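Fondo de tela negra que sale gris en fotografía de catálogo

Fotografía > Iluminación > Fondos
Etiquetas: fondo negro, flash, exposición, tejidos

Raed Moussa
Mensajes: 9

Tengo que fotografiar 264 piezas de cerámica para el catálogo de un taller. El cliente pide fondo negro uniforme, sin textura visible, y piezas con sombra suave por el lado izquierdo. Las piezas miden entre 8 y 35 cm de alto. La mayoría lleva esmalte brillante.

Equipo: cámara APS-C, macro de 60 mm, trípode, dos flashes Famura con ventana rectangular de 60 x 90 y un reflector blanco. Mesa de 120 cm de fondo, con la tela colgada de una barra y extendida hasta el borde delantero.

Ajustes: f/11, 1/160, ISO 400, RAW, balance de blancos fijo.

El problema es que el fondo no sale negro. En el histograma queda en torno al 12 % y en las arrugas sube bastante más. Si bajo el punto negro en Witetti el fondo se corrige, pero pierdo la parte en sombra de las piezas oscuras, sobre todo las de engobe marrón. Hacer máscaras pieza por pieza no es viable con el plazo que tengo (entrega en julio).

La tela es un algodón negro de Venico, sin apresto, planchado antes de montarlo. Me ofrecen terciopelo a un precio mucho mayor y no quiero comprarlo sin saber si el problema está en el tejido o en la luz.

¿Se puede resolver con la tela actual? ¿Influye el ISO?

Vignesh Mathew
Respuesta aceptada

Se puede resolver casi todo con la luz. El tejido influye, pero en segundo lugar. Por partes.

Distancia al fondo. Con 120 cm de mesa y la pieza centrada, la tela vertical queda a 60 cm de la cerámica y recibe prácticamente la misma luz. La iluminancia cae con el cuadrado de la distancia a la fuente (aproximación válida cuando la fuente es pequeña respecto a la distancia; con una ventana de 60 x 90 muy próxima la caída es menos pronunciada). Con la fuente a 50 cm de la pieza y el fondo a 200 cm de la fuente, la relación teórica es de 16 a 1, es decir, cuatro pasos. Con la fuente a 150 cm de la pieza y el fondo a 210 cm, la diferencia no llega a un paso. Acerque los flashes, baje la potencia y aleje la tela.

Dirección. Si las ventanas apuntan hacia la pieza desde la cámara, apuntan también al fondo. Colóquelas a 90 grados respecto al eje óptico, o ligeramente por detrás de la pieza, y ponga una rejilla de nido de abeja. Si no tiene rejilla, sirve una plancha de cartón pluma negro entre cada ventana y el fondo. Compruebe que la plancha no se refleja en el esmalte.

Luz ambiente. Haga un disparo de control con los mismos ajustes y los flashes apagados. El resultado debe ser negro completo. Si no lo es, hay luz de sala contribuyendo a la exposición.

ISO. No cambia la relación entre pieza y fondo. Si baja de 400 a 100 y compensa con dos pasos más de flash, el fondo queda exactamente donde estaba, con menos ruido en sombras. Eso último le conviene, ya que va a trabajar el extremo bajo del histograma, pero no corrige el gris.

Sombras de las piezas oscuras. Una vez separado el fondo, añada el reflector blanco por la izquierda a 30 o 40 cm. El engobe marrón sube y el fondo no se entera. Con eso el ajuste de punto negro será mínimo y podrá aplicarlo por lotes a la serie completa.

Superficie de apoyo. La parte horizontal de la tela seguirá recibiendo luz, puesto que está pegada a la pieza. Aquí la distancia no ayuda. Opciones: elevar la pieza sobre un pie estrecho que quede oculto, o sustituir la tela de la mesa por metacrilato negro si el cliente acepta reflejo. Si exige apoyo sin textura ni reflejo, entonces sí justifica el terciopelo, y solo en la mesa. Con un retal le basta.

Orden recomendado: disparo de control, separación del fondo, rejillas o banderas, reflector y, al final, punto negro. Cambie una variable cada vez y guarde el RAW de cada paso.

mbenet_foto

Compra terciopelo y listo. Yo lo compré en Kashyap y no he vuelto a tener problemas. El algodón no vale para esto.

Raed Moussa

He probado lo de Vignesh. Mesa separada 150 cm de la pared, tela en la pared, flashes a 50 cm y cartón pluma en los dos lados. El fondo vertical baja al 3 % sin tocar nada en el revelado. El disparo de control daba un velo ligero a la derecha: era la ventana del pasillo. Tapada.

Queda la parte horizontal. Ahí las arrugas siguen viéndose aunque la tela esté planchada.

Pilar_G

Sobre las arrugas, un par de datos, trabajo con tejidos.

El negro de una tela depende del tinte y también de la geometría de la superficie. En una zona lisa el ángulo respecto a la luz es constante y la reflexión es pareja. En un pliegue hay siempre una franja orientada de manera que devuelve luz hacia quien mira, y esa franja se lee como gris aunque el tinte sea idéntico en toda la pieza.

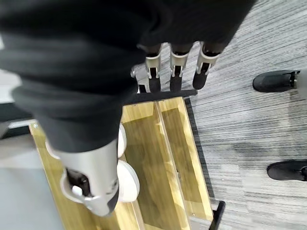 Tela negra con caída en diagonal. Brillo gris tenue en las aristas de los pliegues.

El efecto aumenta con los ligamentos de bastas largas (satén, raso) y con la fibra sintética de filamento continuo. Disminuye con superficies de pelo: terciopelo, veludillo, franela perchada. El pelo atrapa la luz entre las fibras, siempre que esté peinado en una sola dirección. Si se pasa la mano a contrapelo aparecen manchas más claras, y eso en foto se nota tanto como una arruga.

Para el algodón que ya tiene:

Planchar por el revés, con vapor y sin arrastrar la plancha. El planchado por el derecho aplasta la fibra y deja brillos permanentes.

Guardar enrollado en un tubo de cartón, nunca doblado.

Tensar sobre la mesa con pinzas por los cuatro lados. La tensión debe ser la misma en trama y en urdimbre; si se tira solo de dos lados opuestos salen ondas paralelas.

Pasar rodillo adhesivo antes de cada tanda. La pelusa clara se ve más que cualquier pliegue.

Si al final compra terciopelo, pida muestra y mírela con el flash que vaya a usar. Dos negros iguales en tienda pueden separarse bajo otra luz, uno hacia el rojo y otro hacia el verde.

Raed Moussa

Tensada con pinzas y planchada por el revés. Para las piezas pequeñas es suficiente. Para las grandes voy a pedir el retal de terciopelo. Marco la respuesta de Vignesh como aceptada.

Tema visto 1.666 veces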